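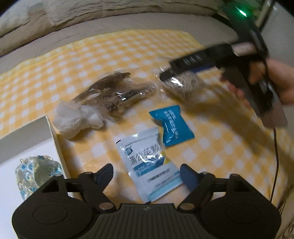

Care notes: coated table covers

The Clelach dining hall replaced its table covers in October. The new stock comes from Vass and is a coated cotton, which behaves differently from the uncoated cloths used before. Members hiring the hall should note the following.

Wipe spills with a damp sponge and a drop of dish soap. Bleach and scouring powder dull the coating and should stay in the cupboard. Hot dishes need a trivet at least 2 inches larger than the base of the dish.

The covers are not machine washable. Grease that remains after wiping can be treated with baking soda paste, left for 30 minutes, then rinsed with a clean cloth. Dry both sides before storage. Trapped moisture causes mildew on the cotton backing.

Store covers rolled on the cardboard tubes, coated side out. Folding produces creases that crack within a season. A creased cover can be laid flat in a warm room overnight. Do not iron.

Replacement covers are cut to 125 inches at the Clandon store. Order forms are in the Jarnamura office.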